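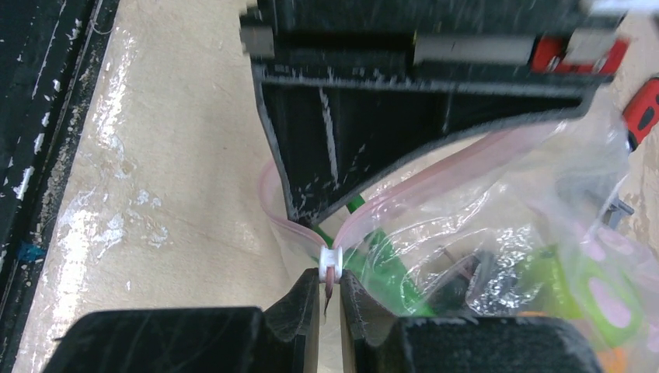 Cómo guardar cosas pequeñas en bolsas con cierre

Las bolsas transparentes con cierre sirven para casi todo lo que es menudo: botones, semillas, tornillos, restos de cinta, especias compradas a granel. En casa llevamos años usándolas en la cocina y en el cuarto de la costura, y estos son los apuntes que nos han ido quedando.

Elegir el tamaño

La bolsa debe quedar llena hasta dos tercios como mucho. Si se llena más, el cierre trabaja forzado y acaba abriéndose por una esquina. Para legumbres y arroz usamos las medianas: 530 gramos de lentejas entran bien y queda sitio para doblar la parte de arriba. Con la harina conviene bajar a 300 gramos, o pasarla directamente a un bote de cristal.

Las bolsas finas valen para cosas ligeras que no pinchan. Para clavos, alcayatas o piezas con aristas hay que comprar las gruesas, o poner dos finas una dentro de otra.

El cierre
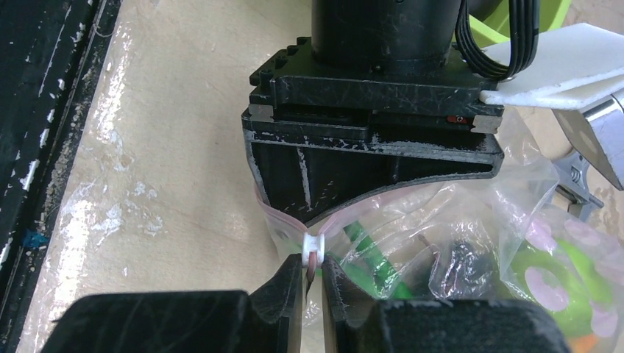 El fallo más común es la miga o el grano de arena que se queda metido en la ranura. Antes de cerrar se pasa un dedo seco por toda la tira, de un lado a otro. En las de cursor, como esta de pieza blanca y tira rojiza, el cursor se lleva hasta el tope y después se repasa la tira con los dedos. Si el cursor se sale de la guía, se encaja de nuevo por un extremo, nunca a la fuerza por el medio. Cuando se ha salido dos o tres veces seguidas, la bolsa pasa al cajón del taller y deja de usarse para comida.

Un cierre que va duro mejora frotándolo con una vela blanca. Se pasa la vela una sola vez, se abre y se cierra cinco veces y se limpia lo que sobre con un trapo. Esto solo en bolsas que no vayan a tocar alimentos.

Para sacar el aire, se cierra casi todo, se deja una abertura de 2 centímetros y se aplasta la bolsa desde abajo hacia arriba con la palma. Las hierbas secas aguantan mal este trato y se desmenuzan — con ellas es mejor dejar algo de aire.

Lavar y volver a usar

Se lavan del revés, con agua templada y poco jabón. El agua muy caliente deforma el plástico. Para secarlas las ponemos boca abajo sobre cucharas de madera metidas en un vaso alto. Tardan una noche entera, y algo más si el tiempo está húmedo. No se guarda ninguna bolsa con gotas en las esquinas.

Las que han tenido carne o pescado crudos no se reutilizan. Las de cebolla o ajo se pueden aprovechar, pero solo para cebolla o ajo, porque el olor no se va. Hemos probado con bicarbonato y con limón y el resultado es el mismo.

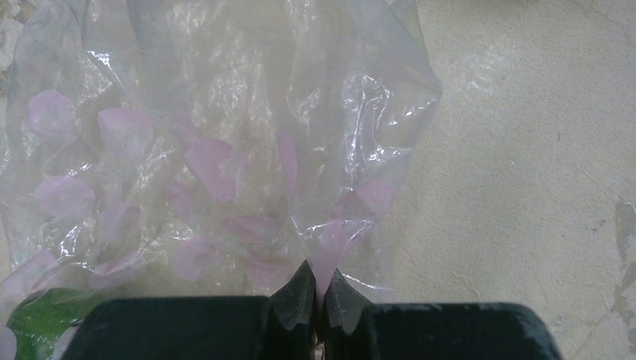

Última modificación de esta página: junio

Pétalos y flores secas

Los pétalos se guardan cuando crujen al tocarlos. Si todavía se doblan, les falta secado y criarán moho en la bolsa. Se extienden sobre papel de estraza, en una habitación con la persiana bajada, y se les da la vuelta cada dos días. Los rosados pierden el color antes que los rojos oscuros si les da la luz, así que la bolsa va dentro de una caja de cartón o en un cajón.

No hay que apretarlos. Una bolsa a medio llenar, tumbada, los conserva más enteros que otra llena y puesta de pie. Los de tela para manualidades no necesitan secado, solo sacudirles el polvo.

Etiquetas

El rotulador permanente se borra con el roce. Escribimos en un trozo de cinta de papel y lo pegamos por fuera, en la parte baja. Basta con el contenido y el mes. Para las semillas añadimos la variedad y de qué bancal salieron.

Dónde ponerlas

En vertical, como fichas, dentro de una caja de zapatos sin tapa. La nuestra es de una tienda de calzado, Drarkmont, y lleva en la despensa más tiempo que la propia despensa. En el taller van colgadas de una barra con pinzas de tender — las pesadas en los extremos, cerca de los soportes.

Los miércoles por la tarde repasamos la caja de la cocina y apartamos lo que haya que gastar esa semana.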